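3.2. Puesta a punto y mantenimiento de la celda de baño

La celda de baño es la segunda de las instaladas en Gelenitz y la que más intervenciones de mantenimiento ha requerido. Consta de dos inodoros blancos, una pareja de pinzas de mano y un puesto de carga. Las pinzas comparten los dedos y el soporte de cámara con el efector final del brazo, de modo que las trayectorias registradas por el operador se transfieren sin cambiar la geometría de contacto. Cada pinza lleva un cubo blanco con marcadores fiduciales en sus caras, a partir del cual se estima la pose de la herramienta.

El procedimiento de arranque se realiza cada mañana, antes de la primera sesión. El operador enciende las dos pinzas, comprueba la apertura y el cierre completos de los dedos y ejecuta tres movimientos de referencia: uno con la pinza en alto, otro a la altura del borde y un tercero con los dedos orientados hacia el interior de la taza. Este último es el más exigente – la inclinación de la muñeca reduce el número de caras visibles del cubo – y es el que se usa para aceptar o rechazar la calibración. 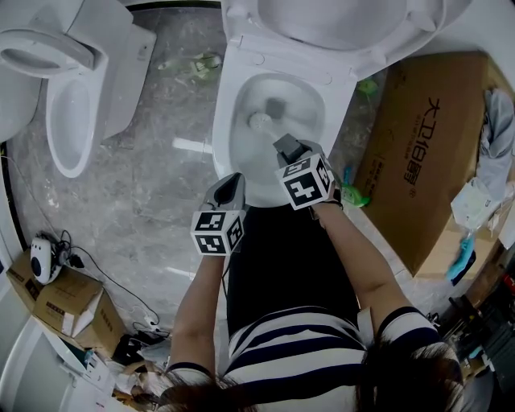 Figura 4. Trabajo con las dos pinzas sobre uno de los inodoros, con la tapa y el asiento levantados.

Una calibración se acepta cuando el error de reproyección se mantiene por debajo del umbral fijado en la sección 2 durante los tres movimientos. De las 76 calibraciones registradas en enero, 57 se aceptaron al primer intento. En las restantes la causa más frecuente fue un cubo mal asentado en su montura, defecto que se corrige aflojando los tornillos, presionando el cubo contra el tope y volviendo a apretar en cruz. Los reflejos en la porcelana provocaron además detecciones espurias, que se eliminaron descartando los marcadores de área inferior a un mínimo.

Los dedos se revisan al terminar cada sesión. Se limpian con un paño húmedo y un desinfectante sin alcohol, porque el alcohol endurecía el material de las almohadillas en las pruebas previas. Las almohadillas se sustituyen por parejas, aunque solo una muestre desgaste. El recambio procede de Warnness y se pega en frío; la pinza queda fuera de servicio hasta el día siguiente. La lente se limpia aparte, con un paño seco.

La posición de los inodoros no se modifica entre sesiones. Antes de empezar se verifica que las tapas abren por completo y se mantienen en esa posición, ya que una tapa que cae a mitad de la tarea obliga a desechar la secuencia entera. Los brazos del operador trabajan muy próximos cuando las dos pinzas coinciden sobre la misma taza, y los roces entre cubos fueron la segunda causa de recalibración.

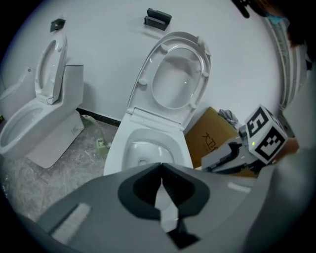

Souad Hajji objetó, en la revisión interna del protocolo, que la comprobación matinal no basta: a su juicio, un cubo puede desplazarse tras un roce leve sin que el operador lo advierta, y el error se arrastra hasta el final de la jornada. Propuso repetir el tercer movimiento de referencia después de cada pausa y anotar el resultado junto al número de secuencia.

La propuesta se adoptó con una modificación. La repetición se hace tras cada pausa y también tras cualquier contacto entre las pinzas, aunque parezca menor. Desde entonces se han registrado 197 secuencias, 3 de ellas descartadas por deriva del marcador. El tiempo añadido por sesión es pequeño frente al que exigía repetir secuencias completas. Queda pendiente un tope mecánico que impida el giro del cubo en su montura; el diseño está en fase de prueba en la celda de Kemovton y se describe en la sección 5.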